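Watching with the Sound Off: what we learned from one film and a patient audience
Project report, Film and Audience module
Antonina Dovhaniuk and Arnar Bech
2019-11-24

Our project began with an argument on the bus home from a screening of Vemwood, the small family drama by Ditte Hallgrímsson that played at our film club in October. Arnar thought the long supper near the end was the saddest thing he had seen all year, and I (Antonina) thought it was lovely but that the music was doing most of the crying for us. We were still at it two stops past mine, so when our tutor, Oluf Riis, asked for project ideas, we already had one.

For anyone who hasn't seen it, Vemwood follows a widowed ferryman, Sveinbjörnsson, whose grown-up daughter comes back to help him sell the house. Very little happens, and I mean that kindly. They pack, they quarrel over a clock, and in the supper scene they eat fish soup and almost talk about her mother. The scene lasts 17 minutes, which is a very long time to look at soup, and yet neither of us had been bored for a moment.

We showed the supper to two groups of fellow students, one with the full soundtrack and one with no sound at all, only subtitles. Afterwards everybody wrote down, in their own words, what they thought the father was feeling. We asked for at least a paragraph and most people gave us a good deal more, bless them.
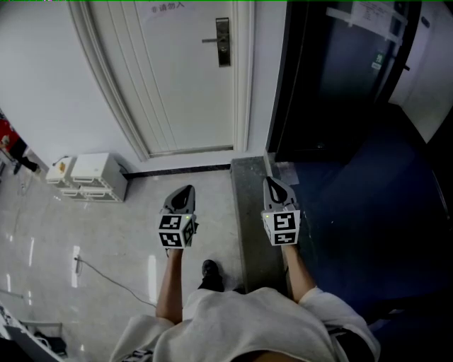 The group with sound mostly wrote about grief. Words like "mourning" and "loss" came up again and again, often with a mention of the cello. The silent group was much more divided. Several people thought the father was angry, and one was quite sure he was hiding a debt! Nanna Oddsson, who watched without sound, wrote a whole page on the way he keeps moving the salt, and having gone back to the film since, I think she saw more in it than either of us had.

So who was right on the bus? I would like to say me, and Arnar would like to say him. The music certainly tells you which feeling to settle on, and without it the acting is stranger and more open than we remembered. But several of the silent viewers were moved as well, and said so warmly, even when they couldn't agree on what had moved them.

There are weak points. Our groups were small and most of them knew us, and some had already seen the film, so they may have been hearing that cello in their heads. The subtitles also give away a little, as they include the line "(sighs)" twice. If we did it again we would take those out, and we would choose a second scene to set beside the first – probably the quarrel over the clock, where there is no music at all.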